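Août — cahier d'atelier, poste Belum

Repris les règles de poste ce matin avec Pirmin Mösli. La feuille collée au mur date d'avant le changement de poignet, il y a des trucs dessus que plus personne n'applique. Je remets au propre ici, on imprimera après.

**Avant mise sous tension**

- tapis bien à plat, bords pas relevés. S'il gondole, on le change, on ne scotche pas
- table dégagée des deux côtés du tapis. Tournevis, tasses, téléphones : sur la desserte
- câble du poignet : vérifier la boucle à la main, bras en butée haute puis basse. Trop courte elle tire sur le raccord, trop longue elle accroche
- arrêt d'urgence testé par celui qui lance, pas par celui d'avant
- noter son nom dans le registre Disport. Les initiales ne suffisent plus, on a deux PM

**Tâche « balle dans la poubelle »**

Couvercle ouvert à la main avant le départ, on ne demande pas au bras de l'ouvrir. Si le couvercle retombe pendant l'essai : essai nul, on le note nul, on ne le relance pas en douce. Prise par-dessus, paume vers le bas. La balle se repose au même endroit à chaque fois, à droite de la poubelle.

Distance de garde des personnes : hors du marquage au sol dès que le voyant est vert. Valable aussi pour « juste remettre la balle ». Pirmin insiste et il a raison, j'ai moi-même passé la main la semaine passée. On passe en pause, on attend l'arrêt complet, on entre.

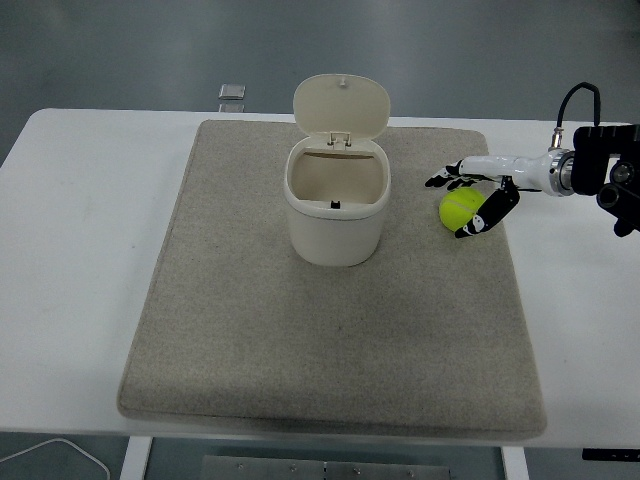
Vitesse : limite basse tant que la série n'est pas validée. Profil Mallet 2, pas au-dessus. Le profil 5 reste verrouillé, clé chez Pirmin. Quelqu'un avait recopié la clé dans le tiroir — retirée.

Force de serrage : plafond à 22 dans l'interface, unité maison, à convertir un jour. Au-delà la balle s'écrase et l'estimation de prise devient nimporte quoi. Ne pas toucher au plafond pour « rattraper » une balle qui glisse. On arrête, on nettoie les bouts de doigts, on recommence.

**Comptage / journal**

Série complète = 252 essais. Les nuls restent dans le fichier avec leur motif, on ne les efface pas. Un essai interrompu par un humain n'est pas un échec du bras, case séparée. Pinditbridge nous a renvoyé le dernier lot parceque les deux étaient mélangés. Une demi-journée perdue à retrier.

Motifs admis : couvercle, balle mal posée, intervention, défaut com. Le reste en texte libre mais une phrase, pas un roman.

**Points pas réglés**

- qui signe quand on est seul au poste ? Pirmin dit : seul on ne lance pas. Moi je veux bien mais alors il faut revoir le planning
- les traces sur le plateau : chiffon sec ou alcool ? demander pour l'alcool près du tapis
- marquage au sol à refaire côté porte, presque effacé
- version anglaise de la feuille pour Pinditbridge, pas commencé

15h40, relu avec Pirmin. Il veut ajouter un contrôle du serrage de l'embase à chaque reprise. D'accord, mais couple à retrouver dans la doc Mallet, la page manque dans le classeur.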